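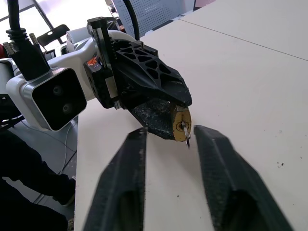
**Padlock scheme for Cikier allotment sheds extended to second site**

2023-05-24

Plot holders at the Radebe Road allotments will be able to collect a new brass padlock for their sheds from next week, after the site's owner, Cikier Housing, agreed to extend a scheme first tried in February.

The association has bought 300 padlocks from Planetti, a local ironmonger, each supplied with two keys. Tenants pay a deposit of £5, which is returned when the lock and both keys are handed back at the end of a tenancy.

The first round covered the smaller Flillach site, where several sheds were broken into over the winter. Tenants there had been using their own locks – many of them rusted or with the keys long lost – and staff had to cut some off when plots changed hands. 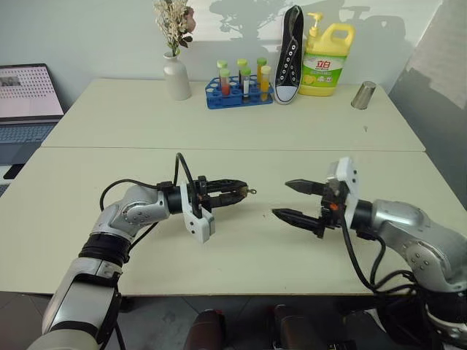

Locks can be collected from the association's office on production of a tenancy letter. The key should turn freely in the cylinder, and anyone who finds theirs stiff is asked to bring it back for a swap. Oil should not be used, as it gathers grit; the office has graphite powder to lend.

Replacement keys will cost £15 a pair. The association has set aside a further £500 for hasps and screws, and tenants whose shed doors need a new fitting should say so when they collect. Old padlocks can be left at the office for scrap.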